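Re: [foltwood-hall] May swap meet, tables + ceiling

Jaanus Navickas wrote:
> Can we still get the hall in May? And is it the ribbed
> ceiling or tiles, need to know for hanging signs.

Hall's booked, 8 am start. Deposit was 141, paid. Ceiling is white panels, ribbed, so no tile clips. String and hooks I guess. 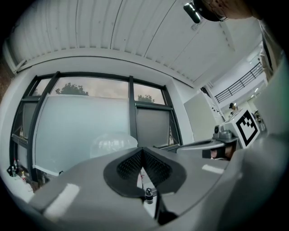

Still to do
- flyers, 800 of them, Undavier prints cheap
- seed table, who has it? Dolach people want the corner agian
- chairs. Black ones like this stay out, no need to bring your own 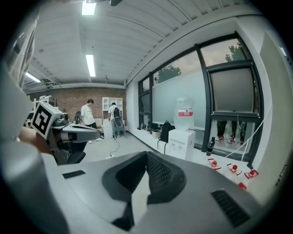
Hall, chair and ceiling

Reply to the list pls not just me. Gate code is 3409.

Trinidad Tolentino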